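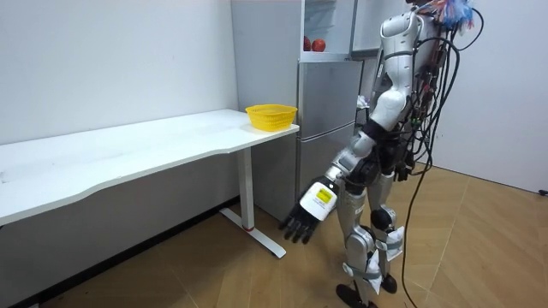
What I Saw at the Robot Open Day

Have you ever stood in the same room as a robot that has legs? I hadn't, until the open day at the Dirndale workshop. I've written about washing machines and elevators and even a car wash for this page, so I thought I knew machines pretty well. Then I met one with knees!

The robot is called Garrido. It's mostly white and silver, with black hands and black feet, and it has a tuft of red, white and blue strands sticking up at the top (I liked that part best, and so did every kid there). The engineer who showed us everything was Nerea Benítez, and she let us ask anything we wanted.

What is a humanoid?

A humanoid robot is one shaped something like a person. It has arms, legs and a body in the middle. Lots of robots don't look like people at all. Some are just one big arm bolted to a factory floor, and the one that vacuums my aunt's house looks like a fat pancake.

So why give a robot legs? Nerea asked us to think about our own homes. The desks, the refrigerator, the door handles — they were all made for people who stand up and reach with their hands. A robot with the same kind of shape can try to use those things too.

The job for the day

Garrido's job was to get an apple out of the refrigerator and put it in the yellow basket on the desk. Easy, right? You could do it while talking to a friend. But try it slowly tonight and pay attention. You look for the apple. You walk over, you reach, you open your fingers just wide enough, you squeeze a little (not too much!), and then you have to carry it without bumping into anything.

A robot has to work out every bit of that. Its cameras are its eyes, and its computer turns what they see into a plan. Then motors in the joints do the moving. Joints are the places that bend, like your elbow and your wrist.

A boy behind me asked how many times Garrido had practiced. Nerea said 274 times so far, and she wants to get to 1,000. I don't think I've practiced anything 1,000 times, except maybe tying my shoes.

What are all those cables for?

I asked this one! Garrido has a big bundle of black cables hanging down its back. Nerea told me that some cables bring electricity and others carry messages, a bit like the nerves in your body.

Try it at home

Put on a pair of thick winter gloves and move two apples from the table into a bowl. Now do it again with one eye closed. Was it harder? Which part went wrong first?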